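Engebretsen open day, Stastholm – notes from a lens repair nerd

Typing this up on the train home before I forget it all, so excuse the state of it.
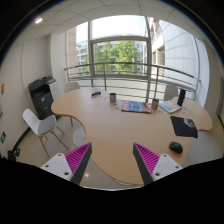
Short version: Engebretsen service and repair camera lenses, mostly older manual focus stuff, and once a year in October they open the workshop. Free, but you have to book. Slots go in 2 groups, morning and afternoon. I got the morning one, which meant a 5:40 alarm and a very bad coffee.

Getting there. Stastholm station, out the back exit, not the front. The map they email you says front. Over the footbridge, past the tire place, then left. No sign on the street, just a small plate by the buzzer. I walked past it twice. If you're driving there's parking but it filled up before nine.

14 of us in the group. Mixed bunch, a couple of wedding shooters, some students, a lot of people my age with a bag of old primes they were hoping someone would look at. They did look at them! More on that below.

First stop was intake. Every lens gets a tag, a quick check on the mount, aperture, focus ring, then a flashlight through the glass. They see over 200 lenses a month at this desk. Most common complaint by a mile is haze, then oily aperture blades, then "I dropped it". They'd much rather you tell them it was dropped. People don't, and then it takes an extra hour to work out why the focus is off on one side.

Then cleaning. Smaller room than I expected and very quiet. You put on a coat and shoe covers and you keep your hands in your pockets. Fungus was the big topic. Their line is that if you catch it early it mostly comes off, if you leave it then it etches the coating and no amount of cleaning brings that back. Fine for shooting, they said, you'll just lose some contrast with the sun in front of you. Somebody asked about leaving lenses on a sunny windowsill to kill it. Long pause. It might slow it down, it won't remove anything, and you can cook the grease while you're at it. Silica gel and a box that closes properly, that was the advice. And don't store things in the leather case they came in. I own four of those cases. Great.

Next was the bit I came for, the bench where they do helicoids. If you've never taken a lens apart, the helicoid is the big threaded part that moves the glass in and out when you focus. Old grease goes stiff or goes runny, and either way it has to come out. They showed us a 50mm half stripped with the threads cleaned up. Key thing is marking where the threads part. There are several places they will go back together and only one of them is right. I have learned this the hard way, at my kitchen table, at one in the morning. They scribe a tiny line and take a phone picture as well. Belt and suspenders.

They use three grades of grease depending on how big the lens is and how the owner likes it to feel. Video people want it heavier. I had a go at turning the same lens model in light and heavy and the diference is huge, you'd swear they were two separate lenses.

Aperture blades next. One tech laid a whole set back in while we watched, took maybe ten minutes, and the last blade has to slide under the first one. Dead silence in the room. Went in on the third try and people clapped, which I don't think was wanted.

Break. Cookies, tea, decent coffee finally.

After the break the test room. Long corridor really, with a chart on the far wall and a collimator at our end. The collimator fakes a target at infinity so they can set the infinity stop without pointing the lens out of a window at a church. Theirs is a Nurnimik, secondhand, and they're clearly fond of it. They put my own 35mm on it. Infinity was off, a little past the mark. I'd blamed my adapter for two years. Could still be the adapter too, they said, cheap ones are often made a hair short on purpose so that infinity is always reachable. So now I have two things to check.

Worth writing down for anyone with adapted lenses – test at infinity wide open, on a tripod, on something really far away. A building down the street doesn't count for anything longer than a 35.

There was a talk on parts which I expected to be dull and was probably the best 20 minutes of the day. Nobody makes parts for most of this gear any more so they buy dead lenses and strip them. Drawers and drawers. The donor catalog has 2733 entries and it started out as a paper notebook. Rings, screws, blades, little springs, name plates. Screws are the worst, they said, because the sizes look the same and arent. Put the wrong one in and you strip the hole, and then you need a donor for the barrel as well. Use the right driver, not the one that nearly fits. I wrote that down and underlined it.

Also a table from Sudent, who make the lens spanners and rubber ring tools. Small stand, tools laid out to try. I bought the spanner with the swappable tips, which I had told myself I wouldn't do. Feels solid. The rubber tools come in a set and you'll use two of them. They also sell them singly if you ask, it isn't on the price list.

Then the free checkup. One lens per person, five minutes. I brought a 135 with a sticky focus ring. Verdict was old grease, clean glass, a tiny bit of separation at the edge of the rear group that I'd never noticed and now can't stop looking at. Not worth fixing unless it grows. They didn't push me to book it in. Quoted me for the grease job anyway and it was less than I expected, wait time is six weeks.

Stuff I'd change. The group was a bit big for the helicoid bench, if you're at the back you see elbows. Get to the front for that one. No seats till the break. And the Q and A got eaten by one guy and his question about radioactive glass (short answer, don't worry about it, don't grind it).

Photos were allowed everywhere except the customer shelves.

Things to bring if you go next year:
One lens, not six
Both caps
The adapter you actually use it with
Socks without holes if you hate shoe covers slipping
Something to write on

Would I go again? Yes, probably the afternoon slot, I heard they let that one run late. Booking opens on the Engebretsen site at the end of summer and this year the morning went first.

Will post the 35mm infinity test when I've done it. Need to find a hill. My stop's next, bye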